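Robô caseiro que apanha lixo do chão promete muito e ainda precisa de quem o segure

Projeto montado numa varanda fechada quer ensinar uma pinça a separar restos de cozinha de embalagens. Os autores falam em autonomia, mas os números pedem calma

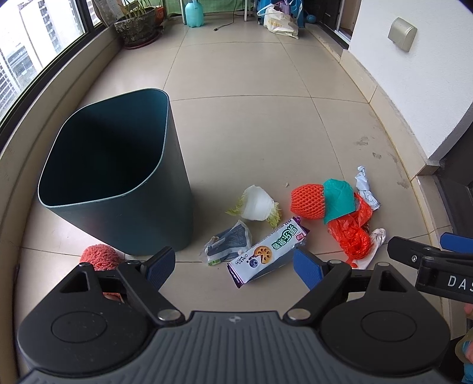
CUNDURA, julho - Um pedaço de couve, uma embalagem de bolachas, uma rede de fruta em espuma, um saco de plástico vermelho amarrotado. É com lixo deste género, espalhado nos mosaicos de uma varanda, que Ilídio Cordeiro e Laurinda Cunha contam ensinar uma máquina a arrumar a casa. O projeto chama-se Grinum e tem, para já, mais ambição do que robô.

O que existe são pinças pretas com pontas azuis, conduzidas à mão. Uma pessoa apanha o objeto, leva-o ao balde e larga-o, e o movimento fica gravado. A ideia é que essas gravações sirvam mais tarde para treinar um braço motorizado, que os dois tencionam montar em casa e que ainda está em peças numa caixa.

"O braço é a parte fácil", garante Cordeiro, que trabalhou em manutenção de elevadores. "O difícil é ele perceber que um plástico amachucado e uma folha de couve não se agarram da mesma maneira." É um argumento razoável. Também é o argumento que se ouve há anos em quase todos os projetos de robótica doméstica, e os chãos continuam a ser varridos com vassoura.

A dupla diz ter reunido 701 gravações e aponta para 4.000 antes de ligar o primeiro motor. Ao ritmo atual, a meta não se alcança este ano. Cunha admite que uma parte do material terá de ser deitada fora, porque há sessões em que a pinça agarra mal ou o objeto escorrega a meio do caminho, e não arrisca dizer quanto.
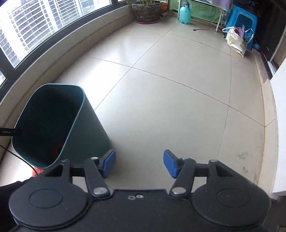

Texto: Redação Druron

A escolha do espaço também levanta dúvidas. Trata-se de uma varanda estreita e envidraçada, com chão brilhante onde a luz da janela bate em cheio, vasos ao fundo, um banco azul e um saco com asas pousado no chão. Os autores dizem que a confusão é propositada e que uma casa verdadeira é assim. Mas é uma única varanda. Um sistema treinado ali pode muito bem aprender aquele chão e aquele balde, e ficar perdido na cozinha do vizinho - pergunta a que o Grinum responde com um "logo se vê".

Quanto a custos, Cordeiro fala em 47 euros gastos em parafusos, cabos e almofadas de reserva, conta que deixa de fora as pinças, o computador e as horas de trabalho. As ferramentas são as que havia na gaveta, entre elas uma chave Phillips que passa de mão em mão. Contas destas aparecem muito em projetos caseiros e raramente ajudam quem queira repetir a experiência.

Há, apesar de tudo, pontos a favor. Os dois prometem publicar as gravações, incluindo as falhadas, e não pedem dinheiro a ninguém. Cunha, a mais prudente da dupla, recusa falar em produto. "Se conseguir apanhar um guardanapo sem deitar o balde ao chão, já fico contente", diz.

O primeiro ensaio com o braço motorizado não tem data. Segundo Cordeiro, será feito na mesma varanda e com o mesmo tipo de lixo, o que permitirá comparar resultados mas dirá pouco sobre outras casas. Até lá, quem trata do chão são as pessoas.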